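4.3 Wrist view against fixed view

The Sirkisetti controller is usually presented as working from the wrist camera alone, and earlier reports of it rest on opaque, matte objects. We doubted that the result would carry over to clear labware, so we ran the funnel task in two conditions: wrist camera only, and wrist camera plus a fixed camera beside the table. Each condition was given 137 trials. Nothing else was changed between them - same arm, same hand, same black table cover, same lighting.

Clear acrylic is hard on any method that looks for edges. The stand shows up mainly as highlights, and those move when the wrist moves.
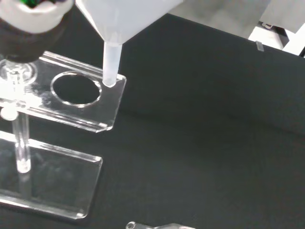 Figure 6. Wrist camera view of the funnel stem at the clear shelf. The open hole is to the left of the stem.

With the wrist camera only, 53 trials ended with the stem seated in the hole. We don't read this as a failure of the controller as such, but it is well below what the earlier reports would lead a reader to expect. We also can't say how much of the gap comes from the material and how much from the shape of the stem, as the two were never varied separately.

Powder handling raises a different question. A heap of white powder in a glass spoon is far easier to pick out against black than the spoon that holds it, and a method could score well by following the powder and ignoring the glass.
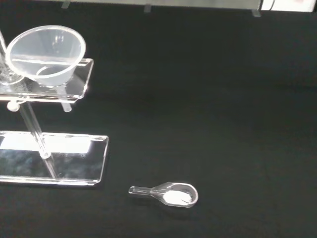

One reviewer of an earlier draft objected that following the powder is a perfectly good strategy if the powder is what has to be moved, and asked why we count it against the method. Our answer is that a spoon has to be grasped by its handle, and the powder says little about where the handle points. The objection is fair for the pouring step, and we have left pouring out of the comparison.

Adding the fixed camera raised the count to 140 seated stems over two full runs of the second condition, or 274 trials. The gain is real but smaller than we had hoped.
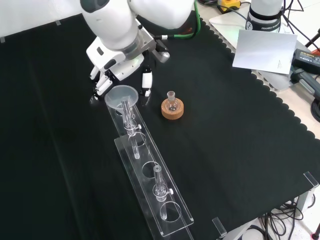

Figure 7. Fixed camera view, with the multi-fingered hand over the clear rack.

The fixed view takes in the row of holes and the hand together, though the hand can still hide the hole that matters. We would not recommend a second camera on these numbers alone.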